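Section 4: Setting Up Your Cottage Listing and Opening Your Calendar 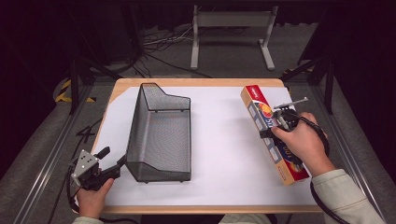
Mesh magazine holder on a paper-covered table.

Welcome back, and well done for getting through the account pages, which we know are a bit of a slog. This section of the Plustitby owner's guide takes you from an empty listing to a cottage that guests can find, read about and book. Set aside a quiet hour if you can, and have your house details to hand - the address, the Wi-Fi password and your changeover arrangements at the very least. You can stop at any point and come back later, as each page saves itself when you press Continue.

Before you begin

You will need your owner number (it is in your welcome email, and begins with the letters PL), the bank details you gave in Section 3, and a rough idea of the prices you would like to charge. If you look after a cottage on somebody else's behalf, please make sure they have added you as a manager first. Otherwise the listing will be created in your own name, and moving it across afterwards is a job for our helpdesk.

4.1 Creating the listing

1. Sign in and choose My Properties from the menu on the left.

2. Press Add a Property. If you have more than one cottage on the same site, add each of them separately, even when they share a garden or a drive. You can link them together in step 6.

3. Type in the name of the property just as you want guests to see it. Short names do very well. Yhon Quintero, one of our longest-standing owners, called his place simply Ñahui, and his guests seem to have no trouble remembering it.

4. Enter the postcode and drag the pin on the map until it sits on your own front door. In the countryside one postcode can cover a whole valley, so do zoom right in and have a proper look.

5. Fill in the number of bedrooms, the number of bathrooms and the most guests you are happy to have. Sofa beds go in their own box further down the page, and please don't count them as bedrooms.

6. If the cottage belongs to a group, tick Part of a Group and choose the others from the list. Guests looking for somewhere for a big family party will then see them all together.

7. Press Continue.

Note: The exact address is kept hidden until a booking has been paid for. Up to then, guests see only a shaded circle on the map.

4.2 Writing your description

You have 200 words for the main description, and the counter under the box turns amber when you are getting close. It's a friendly sort of limit, and you'll find there is plenty of room if you leave the practical matters (parking, bins, heating) for the House Notes page.

1. Start with the cottage itself and where it is. A guest who has been scrolling for half an hour likes to know straight away whether they are looking at a barn in a farmyard or a terrace in the middle of town.

2. Mention anything that might be awkward for some people, such as steep stairs, low beams or an unfenced pond. We do know it feels a little like running down your own house! Even so, guests who have been told in advance are nearly always good-humoured about it.

3. Choose your dog setting: None, By Arrangement, or Welcome. If you choose Welcome, a second box opens for the largest number of dogs. The usual setting is 2, and you may change it to suit.

4. Press Preview, read the whole thing aloud, and go back to mend anything that sounds odd.

Caution: Do not put telephone numbers or web addresses in the description. The system takes them out when you save, and it can leave some rather peculiar gaps in your sentences.

4.3 Prices and deposits

1. Open the Prices tab and choose Short Breaks, Full Weeks or Both.

2. Enter your lowest price first. If you type 299 for a three-night break, that figure will appear in search results with the word "from" in front of it, so please be sure you really are willing to let the cottage at that price.

3. Add your higher seasons underneath. Many owners begin their summer rate in June, but you are free to draw the line wherever you like.

4. Enter the damage deposit. The most you can ask for is 200, and it is held on the guest's card until after they leave.

4.4 Connecting other calendars

If you also take bookings through Cillance or Jultovora, you will want the calendars to talk to one another - two families arriving with their suitcases on the same afternoon is no fun for anyone.

1. In the other system, find the calendar export link and copy it.

2. Come back to Plustitby, open the Calendar tab and press Import.

3. Paste the link, give it a name you will recognise, and press Save.

4. Copy our own export link from the foot of the same page and paste it into the other system. Both halves are needed.

Note: Imported dates show in grey and can't be edited here. If one looks wrong, change it where it was first made and then press Refresh.

4.5 Going live

1. Check that every tab has a green tick.

2. Press Send for Review. Rigoberto Cáceres and the listings team read each new property before it appears, and they will write to you if anything needs another look.

3. When your approval email arrives, sign in and switch the Visible button to On.

If you would like to add a welcome pack, key safe instructions or a late checkout, carry on to Section 5.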